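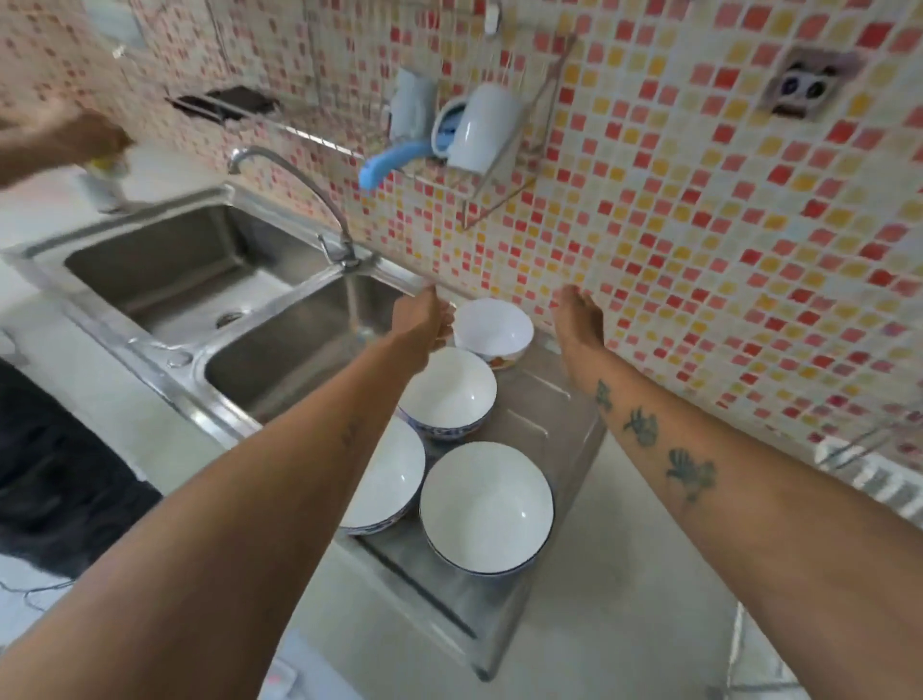 September, late evening

I slept badly again and woke before the alarm. I lay in the dark and repeated my verbs, which is my old medicine, but today it did not help. The letter from Koller was in my head. They want to raise the rent for the allotment from next spring, and I must decide in 15 days if I keep it.

At lunch I spoke with Janelle Macapagal in the canteen. She had a plot for 2 years and gave it up when her son was born. She told me she misses the smell of the earth but not the slugs. I laughed, but I know what she means. This summer the slugs ate all my lettuces and I was angry for a whole week, like a child.

After work I took the bus to the garden. The light was very soft and it was already a little cold. I picked the last beans and pulled out the courgette plant, which had gone white with mildew. Under the leaves I found one more courgette, so big that I had to carry it under my arm on the bus. A lady asked me if it was a marrow. I did not know this word, so I said yes, and later I looked it up. She was right, more or less.

Meinrad Zaugg was sitting in front of his shed and he waved to me. He will pay the new rent, he said, he is too old to start a different life. He gave me a paper bag with seeds of his own broad beans and explained to me when they must go into the ground — November, not deeper than my finger. I accepted the bag before I remembered that in November I will perhaps have no ground.

For supper I made soup with half of the courgette, and it needed more salt. The other half is in the fridge and I suppose I will eat it until the weekend.

The seeds are on the windowsill now. I have not written to Koller yet. I must also remember to ring my sister tomorrow before eight.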